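Report of a visit to the Zollulcombe tableware works and open day

The Society's autumn visit took place in September, when members were received at the Zollulcombe site for its annual open day. The party travelled by coach from Clunis, arriving shortly before ten in the morning. The following report is for those members who were unable to attend and for the Society's records. 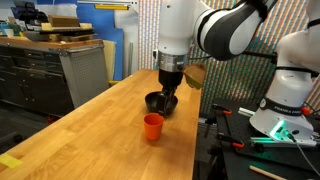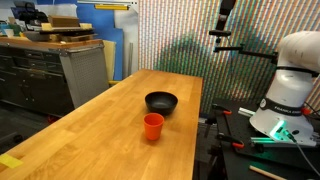
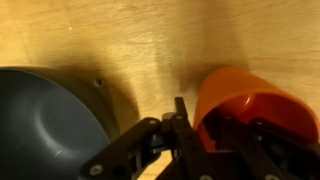
Bowl on a wooden table, Zollulcombe open day. The orange cup is shown in all three views.

The works stands on the east bank of the river, on ground once occupied by a tannery. Part of the tannery wall survives beside the car park. The company moved here from smaller premises at Gadenmont and now employs 402 people across two shifts. Its output is plain domestic tableware, sold mainly to schools, hospitals and canteens, with a smaller range for household use.

Members were welcomed in the canteen and divided into groups of eight. Sturdy shoes had been requested in advance, and those without them were lent overshoes. The clay store was visited first. Clay is delivered by lorry and kept under cover in open bays, where it is turned at intervals. Our guide explained that the moisture of each load is tested on arrival and again before use, and that a wet summer can delay the work by several days.

From the store the party passed to the forming hall. Bowls and plates are pressed in moulds of plaster, which wear out with use and are replaced on a fixed rota. The moulds are made on the premises in a room which was closed to visitors on the day. Cups take longer to make, as the handles are fixed by hand. Several members asked about the training of handle fixers. It lasts two years, and the company reports some difficulty in filling the places.

The kiln hall was the part of the tour most looked forward to. The main kiln is a long tunnel through which loaded trucks move slowly from one end to the other, and it is allowed to cool only once a year. Noise in the hall made the commentary hard to follow, and the Society has suggested that headsets be provided in future. A smaller kiln, known on site as the Nimri kiln after the street where it was first installed, is kept for trial glazes and short runs.

Glazing was shown through a window. The company has reduced its range of colours from more than thirty to eleven, and customers are said to have accepted the change without complaint. Dark glazes remain popular with restaurants, although they show scratches from metal cutlery more readily than pale ones. Seconds are sold at the works shop, where the queue at midday extended into the yard.

Lunch was taken in the canteen at one o'clock. The soup was very good. Vegetarian meals had been ordered for six members but only four were available, and the kitchen kindly prepared two omelettes.

In the afternoon there was a choice between a talk on the history of the site and a walk along the river path to the old loading quay. The talk drew an audience of around 200, including visitors from other parties, and some had to stand. It dealt chiefly with the tannery and with the flood that closed the lower road for a whole winter. Maps were displayed on the side wall and could be studied afterwards. The walk was shortened on account of mud.

The organisers have since informed us that 2693 visitors passed through the gate over the course of the open day. Parking was adequate in the morning but not after lunch, and members who intend to travel by car next year are advised to use the field at the north entrance.

The coach left Zollulcombe at half past four. A brown umbrella and one pair of reading glasses were found on board and may be claimed from the Society's office at Clunis during opening hours.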